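Gramley Clear Clothes Bin, Large

Sold singly or as a pair. Lid sold separately.

Okay, so this is the bin I get the most email about, and I've been meaning to rewrite this page for ages. The old one was two sentences and a price. If you bought one off that page, thank you for your trust!

I'm Wakana Imai and I run this little shop with my cousin Shinji Iwasaki, who does the packing and the shipping and most of the lifting. We sell storage for clothes. Bins, drawer liners, hanger sets, the odd garment bag. I started with the stuff I wanted for my own closet and couldn't find, and the Gramley was the very first thing I ordered in bulk. We've sold 3,471 of them as of 3 August 2026 (I looked it up for this page, I don't carry that around in my head).

What you get is a see-through plastic bin, rectangular, open at the top, with rounded corners and molded ridges. I like the rounded corners a lot more than I expected to. My old bins had sharp inside corners and every knit I owned came out with a little pinched ear on it. Also lint. Lint goes into a square corner and stays there until you die. With these I run a damp cloth around the inside and I'm done.

It's clear but not glass clear. There's a bit of a haze to the plastic, so you can tell colors and fabrics apart from across the room but you won't be reading care labels through the side. For me that's about right. I can see "jeans" or "black stuff" or "the sparkly one" and grab what I need.

What goes in it

I use mine by type of clothing, and if you're starting from a big pile on the table (we've all got the pile) I'd say sort first and fill the bins second. Denim in one stack. Blacks in another, and get them under decent light, or your navy will sneak in with them. Then the special things, the sequins and satins and whatever you wore to your sister's engagement party, go in a bin of their own.

Put a small card in the bottom of the bin before anything goes in. I use plain white card stock cut down small. On mine I write what's supposed to live in there and the month I last went through it, so my party bin says December, when it gets its big yearly workout. If you put the card face down you can pick the bin up and read it from underneath, and that's great if you keep them on a high shelf like I do.

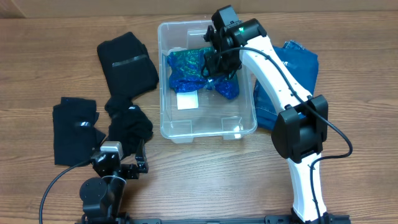
Sequins are the thing people ask me about most, so let me go on about them for a minute. Turn the piece inside out if it has a lining. If it doesn't, lay it in loosely and don't press it flat. A hard fold across sequins leaves a line, and on some of the cheaper ones the coating will crack right along it. I never put anything heavy on top. I know it looks wasteful to give one top half a bin to itself, but I ruined a beautiful green dress under a stack of sweaters once and I'm still mad.

The other reason I like smooth plastic for this is snagging. Wicker and wire baskets look lovely in a catalog and they'll eat a sequined sleeve in one afternoon. Fabric cubes are kinder but the edges of the sequins catch in the weave when you pull things out in a hurry. The inside of the Gramley is slick, so things slide.

Jeans are easy. Fold them in half lengthwise, then in thirds, and stand them up in the bin on their folded edge so you can flip through them. Don't stuff it. If you have to shove the last pair in, that pair wants to be in the next bin.

For black clothes I fold everything flat and keep the label or some recognizable bit facing up. A black T-shirt and a black pair of leggings look exactly the same once they're folded, and you'll be pulling out and refolding all week otherwise. Toshio Wada, a regular customer of ours, sews a scrap of colored ribbon inside the waistband of each pair of his black work pants, a different color for each, and I stole the idea immediately.

Stacking and the lid

The rim is what the lid grips, and it's also what lets an empty bin nest inside another one. Two full bins with lids will stack fine. I wouldn't go to three with denim in them. The lid (Gramley calls it the snap lid, it's on its own page) comes off easily at one corner if you push up with your thumb. Please don't pry it with a screwdriver, I've had that email.

No lid? Lay a cotton pillowcase over the top and tuck it in. It keeps the dust off and lets things breathe, and for clothes you wear every week I think it's the better choice anyway.

Gramley or Pelletier?

I carry the Pelletier bin too and people want to know which one to get. The Pelletier is deeper and has handles cut into the ends. It's nice for blankets and winter coats. For ordinary clothes I find it too deep, things go down to the bottom and I forget I own them. It's also a solid color, so you can't see in. I'd pick the Gramley for anything you wear and the Pelletier for anything you store.

I used to carry a Prusico bin as well. It was cheaper and I wanted to love it, but the corners kept arriving split and I got tired of sending replacements.

Cleaning

Warm water, a drop of dish soap, soft cloth. Skip the scrubby side of the sponge, it leaves scratches that make the plastic look foggy. No dishwasher. Let it dry all the way before you put clothes back, upside down on a towel overnight is good. If it picks up a smell from mothballs or cedar oil, leave it outside in the shade for a day.

Price and shipping

One bin is 3,730 yen and the pair gets you a small discount at checkout. Shinji nests the pairs with paper between them so they don't rub. If yours shows up with a crack, send me a photo within a week and I'll mail you a new one, and you don't have to send the broken one back.

From customers

"I bought the pair for my daughter's dance costumes and went back for another pair. She can find her own things now!" Hinata Furukawa

"Good bin. I wish the lid came with it." Yuzuki Matsuda

(I wish it did too, Yuzuki. I've asked Gramley, and I'll ask again.)

Goes well with: Gramley snap lid, plain card stock labels pack, cotton dust cover.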